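4. What people throw out, and when

I should say up front that I went into this part of the study thinking the kitchen would be the whole story. Every survey I'd read on household waste starts with food, and so did my first draft of the diary sheet. Then the sheets came back from Etbridge and people had written all over the margins about their bedrooms! So we added a second page and asked everyone to log what went into the small bins too, the ones by the bed or next to the desk.

We ended up with 207 households that kept the diary going long enough to use. The ones who dropped out mostly did so in November, when we switched from paper to the Plusby app (my idea, and not my best one). Between them they logged 366 bin-emptyings outside the kitchen. Small bins get emptied when they smell, when company is coming, or when the kitchen bag is going out anyway and there's room left in it. That last one was by far the most common, and I do it myself. 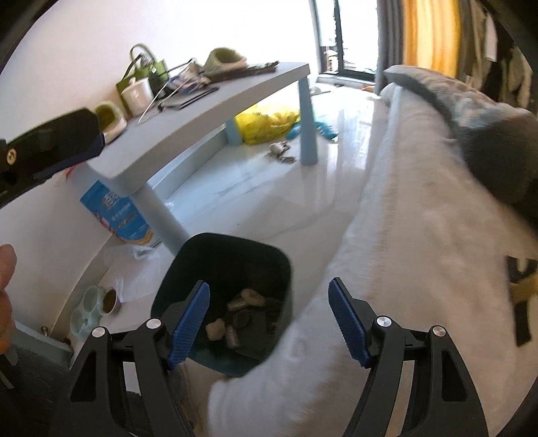 Figure 3. A small square bin, partly filled. Photo: Sterik household study.

What goes in them is hard to sort, and I've gone back and forth on the categories more than I'd like to admit. Cho's scheme has a nice clean split between packaging, paper and textiles, but it was built for curbside bags, and a bedroom bin is full of bits that don't belong to any of those. We kept the split and added a "scraps and unknown" line, which then swallowed more than 100 entries. I'm still a little embarrassed by how big that line is in Table 2.

The other thing I didn't expect was how much the room itself seemed to matter. People who said they ate or worked in the bedroom wrote longer lists, sure, but they also emptied the bin on a different rhythm, closer to how they treated the kitchen one. We only have their word for where they ate, so go easy on this part.
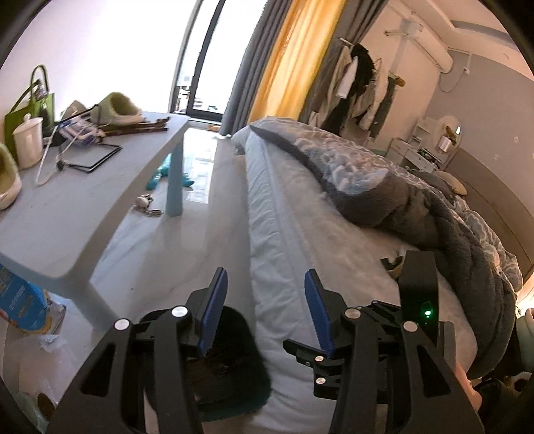

One participant wrote on the back of the last sheet that the bin upstairs only gets emptied when it's too full to push down with a foot, and that keeping the diary hadn't changed that one bit. I was glad to read it. We'd worried a lot about people tidying up their habits for us, and I come back to that worry in Section 5.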